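Gripper loses hold on round parts after pad swap
Stelside forum > End effectors > Maintenance

Clirau_cell2
Parallel gripper on a small arm, wrist camera, 11 N grip setting. I changed the finger pads in March and round parts now roll in the jaws during the lift. Flat parts are fine. Photo from the wrist camera with a red cylinder in the grip.

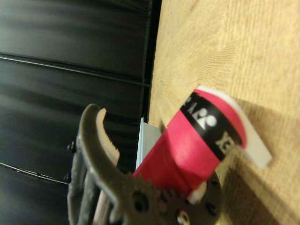 Serrated pad on the curved jaw, red cylinder in the grip.

Do I raise the force or re-home the fingers?

ovetti_tech
Re-home first. New pads change the closed position, and the controller still uses the old zero. Close at low speed with no part, save the zero, then cycle 200 times and check for drift.

padwear
just turn the force up, worked for me

Marino Bench
Don't raise the force yet – you will wear the teeth flat. Check the linkage screws before homing. On mine there are three small dark ones along the top rim:
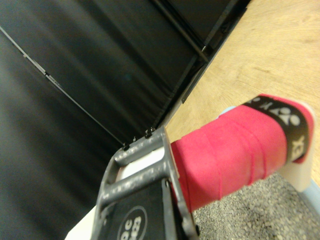 Service interval
Retighten after the first 500 cycles, then every 1000. If a screw backs out again, clean the thread and use medium threadlocker.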